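Chapter 4

Stone in the House: Choosing It, Living with It, Putting It Right

What you should get from this chapter

By the time you reach the exercises you should be able to tell a marble from a granite with nothing more than a steel nail and a drop of vinegar, explain to a customer why the two behave so differently in a kitchen, and write a care sheet that a tired person will read. You'll need the hardness table from Chapter 2, so stick a bookmark in it now.

4.1 A lemon and a lesson

I came into this trade sideways. I was meant to be doing the accounts at Pylypenko, a small stone yard that supplied worktops, hearths and the odd gravestone, and in my first July there the man who went out to see customers put his back out. So off I went in the van with a tape measure and a folder of price lists, knowing next to nothing (I could spell travertine, and I was quite proud of that).

My first call was to Jonalyn Talavera, who ran a little bakery called Perka and had bought a marble slab from us for rolling pastry. She was very polite. She gave me tea, sat me down, and pointed at a row of dull rings near the sink. She wanted to know what sort of stain it was and which cleaner would shift it. I said I'd find out. I went back to the yard and was told, with a good deal of laughter, that it wasn't a stain and that no cleaner on earth would touch it.

What she had were etch marks. She'd been cutting lemons for curd, the juice had run under the bowls, and the acid had eaten a very thin layer off the polish. A stain is something added to the stone. An etch is a bit of the stone gone missing. If you remember one thing from this chapter, please let it be that, because half the complaints you'll ever deal with come from people treating one as though it were the other.

4.2 Where marble comes from, quickly

Marble starts life as limestone, and limestone is mostly made of a mineral called calcite. Bury it deep enough, heat it and squeeze it for long enough, and the calcite grains grow again into a tight mesh of interlocking crystals. The old layers and shells usually vanish in the process. Very pure limestone gives you white marble. Anything else that was mixed in (clay, sand, iron, a bit of carbon) gets drawn out and smeared about, and that's where the veins come from. Grey tends to mean carbon or clay. Pinks, reds and browns are generally iron.

Customers fall in love with veins, and I don't blame them! But a vein can also be a place where the slab is weaker, so when you're planning a cut-out for a sink or a hob, look at which way the veins run before you look at anything else. I once watched a lovely piece go in two on the saw bench because I'd put the corner of a sink right across one. Nobody spoke to me until after lunch.

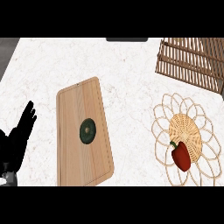
Granite is another beast altogether. It cooled slowly from melted rock, deep underground, and it's made largely of quartz and feldspar, both of them a good deal harder than calcite. Look back at your table: calcite sits at 3 on the Mohs scale, feldspar at 6 and quartz at 7. A steel knife will scratch marble and will mostly just leave a grey line of metal on granite. And since kitchen acids hardly bother quartz or feldspar, your lemon can sit there all afternoon.

So why does anybody buy marble for a kitchen? Partly for looks. Partly because it feels cool under the hand and takes heat away from dough nicely, though granite does that too, whatever the brochures tell you. And partly, I think, because they've seen it in old dairies and fishmongers' shops and liked how it had aged. Those old slabs are covered in etches, by the way. They've got so many that you can't pick out a single one.

4.3 Polished or honed

The finish matters nearly as much as the stone. To polish a slab we work through finer and finer abrasives, and the grit number goes up as the grit gets smaller. A honed finish, the soft matt one, might stop at 400. A high shine might be taken to 1800 or beyond, and then buffed with a powder. The stone is the same right the way through, and the only thing that changes is how light bounces off the top.

An etch is dull. On a shiny slab it shows up like a thumbprint on a window, and on a honed slab it very nearly disappears. I now ask every marble customer whether they cook with lemons, tomatoes, wine or vinegar, and when they say yes (they always say yes) I steer them towards honed. Jonalyn had hers honed in the end. She still has it, and she still sends me a rude card at Christmas with a lemon drawn on it.

4.4 Sealers, and what they don't do

A sealer soaks into the tiny gaps between the crystals and slows down oil, coffee and beetroot. It buys you time to find a cloth. It does nothing at all about acid, as the acid attacks the surface and doesn't need to get in. I've read tins that hint otherwise, and I've had the phone calls that follow.

To see whether a slab wants sealing, drip some water on it and wait. If the stone darkens underneath, the water is going in. If the drop sits up and looks pleased with itself, leave well alone, as too much sealer dries to a sticky haze that is miserable to get off.

Exercises

1. Ask a local yard for offcuts of one marble and one granite. Put a drop of vinegar on each, wait, wipe, and tilt them under a lamp. Write down what you notice with your eyes and then with a fingertip.

2. A customer says her marble windowsill has "a white stain" where a vase of flowers stood. List the questions you'd ask before driving out to see it.

3. Write a care sheet for a honed marble worktop. Keep it under 21 lines, and don't use the word "simply".

The next section looks at limestone and travertine, so hang on to your vinegar.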